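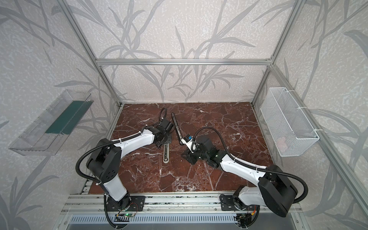

Can you lay steel rails and other bare hardware on polished marble without marking it?

Smooth, clean steel that is set down and picked up does little harm. Grit trapped under it, burrs on cut edges, and oil left sitting are what spoil the polish.

Stone & Surfaces > Care and Repair
Topic: Marble as a bench for hardware work, am I being talked into a mat?
Started December 2, 2020

gravelpit_joe
Posts: 1051

I work on a red-brown marble top with a lot of white veining. Mostly slides, rails, belt mechanisms, that sort of thing. The top is polished and I'd like it to stay that way. The sales guy at Rorlow says I need a rubber mat, a sealer, a polishing kit and, while I'm at it, a maintenance plan for $148 a year. I asked him what happens in year one if I buy none of it and he didn't have much of an answer.

So what do people do? I'm not looking for brochure text. I've read the brochure.

tilewidow

Skip the plan. Get the mat. I had a dark marble vanity and my husband dragged a towel bar across it, one time, and I looked at that line every morning until we moved out of Rindton. Marble is soft. People hear "stone" and think granite.

Also, what's on the walls? Gray leaves all over? I had nearly that paper in a hallway and loved it for two weeks.

gravelpit_joe

Wallpaper stays. It's light gray with big darker leaves and it hides every smudge, and I can't say that about the marble.

On the mat, I've tried one. Small screws vanish in the texture and the thing smelled like a tire shop. I also don't buy that a mat fixes grit. It just gives the grit somewhere to live.

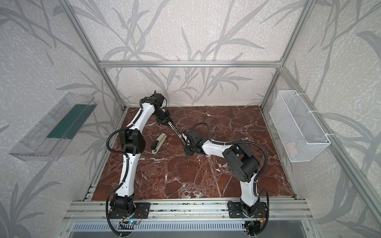
What I'd rather work out is which parts are the real risk. A thin rod or a stapler weighs next to nothing, and I can't see either one doing damage by lying there. A long rail with punched holes is another matter, at least if the punch left an edge. I run a fingernail down both sides before it goes on the stone. If it catches, I file it.

marblehead_dan

Fingernail test is fine as far as it goes. It won't find the burr inside a slot, and slots are where the burrs are. Use a cotton ball. If it leaves fuzz behind, the edge is bad.

I'd push back on "just lying there" too. Weight isn't the problem, sliding is. You set a light thing down, you bump it with your sleeve, it skates over a crumb of filings. I polish these tops for a living and the scratches I get called out for are short and curved. That's a bump.

tilewidow

Thank you. MAT.

ostrich_fern

Has anyone used the Howells sealer under hardware? The can says it protects against scratches.

marblehead_dan

I'd want to see that can. A penetrating sealer goes into the stone and slows down stains. It doesn't put a hard skin on top. If it did, the skin would scratch and you'd have two problems.

ostrich_fern

Ok, I checked and it says "helps protect the finish." So I read that more generously than I should have.

gravelpit_joe

They're counting on that.

I'll grant the sealer might earn its keep against oil. Bearings and pulleys come with grease on them and this top has pale patches that I'd expect to show a stain long before the red parts do.

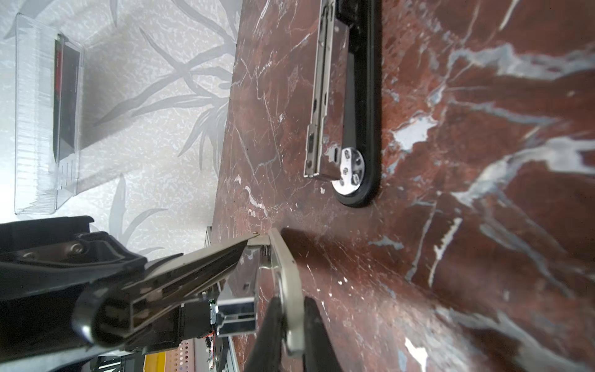 With a belt and pulley I wipe the steel down first and keep the belt side off the veins when I can. I don't know that black rubber marks marble, I've never had it happen, but I've seen what it does to a vinyl floor and I'm not running the test on my own stone.

quiet_radiator

Different view. I've had a marble bench for 25 years and never put anything on it but parts. It has scratches. You see them if you crouch by the window and go looking. I don't crouch by the window. You folks are spending more on protecting the thing than it'd cost to have it repolished.

marblehead_dan

Depends on how dark it is. White marble hides a lot. A dark polished red shows everything under a bright light. Repolishing by hand means going through the grits, up to 2000 and then powder, and if you only do the one spot, the spot shows.

quiet_radiator

Mine's gray. Fair enough.

tilewidow

There's a felt pad from Ustska, thin, no smell, screws don't hide in it. I put one under my sewing machine in September. Can't speak for filings.

gravelpit_joe

Felt will hold filings worse than rubber, I'd bet money on it. But it's cheap and it would go in the trash when it's full, so I might try it for the rough stuff and keep the bare stone for parts that are already clean.

Still not paying for the plan.

marblehead_dan

Don't. Shake the felt outside, and don't do it over the marble. I've seen that too.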